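Teaching Two Arms to Clear a Table

The course meets in what used to be a ceramics studio, and the drain in the floor is still there. Four benches stand over it, each with an aluminum-framed enclosure and a pair of small robot arms bolted down inside. At 4 on a Monday afternoon all four are running, and the loudest sound is the cooling fan in the power supply cabinet.

Bañuelos Technical College has offered the manipulation project for several years as a second-semester elective. Enrollment this spring is 23. Students work in teams, and each team owns one task from start to finish: write the task sheet, drive the arms by hand through enough examples to train a control policy, then run the policy and log what it does.

The arms come as a kit from Utelero. They are not fast, and the joints have enough play that two arms of the same model rarely stop in the same place. The instructors consider this useful. A student who assumes that a commanded position equals an actual position loses that assumption in the first week, usually while recalibrating.

Software is built on Trandoder, a recording tool that stores joint angles and camera video against one clock. Most early failures are clock failures. One team spent nine days on a policy that closed its fingers too early, then found that the wrist camera was lagging the joint data by a fifth of a second. They corrected the offset, retrained overnight, and the fault went away.

The spring task is sorting toy produce. It was chosen for cost and for shape. A carrot can be picked up along most of its length. An ear of corn rolls. Clusters are the hard case, as the fingers can close on one berry, on the gap between two, or on the stem, and each grip hangs differently once the arm lifts.

Wall coverings and bench surfaces are swapped between recording sessions -- patterned paper, plain paper, printed vinyl, whatever the supply closet has. A policy trained against a single background tends to learn the background.
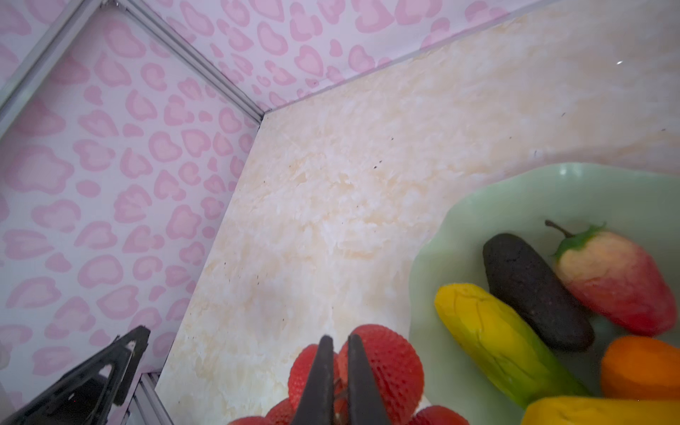
Grading follows the log, and the success rate counts for less than students expect. A team reporting 13 successful picks with a clear account of every failure will outscore a team with a higher number and no notes. Drops are recorded by cause: slip, missed approach, collision, or operator stop.

In the last weeks the teams trade benches and run their policies on another team's arms. Scores fall, sometimes by half. The best result from this exchange goes on to the Cikov Cup, a regional meet for student-built manipulation projects, where the table height is announced on the morning of the event.

Bench two was still recording at six. The team had a few clusters left to do before the room closed, and a loose cable to find.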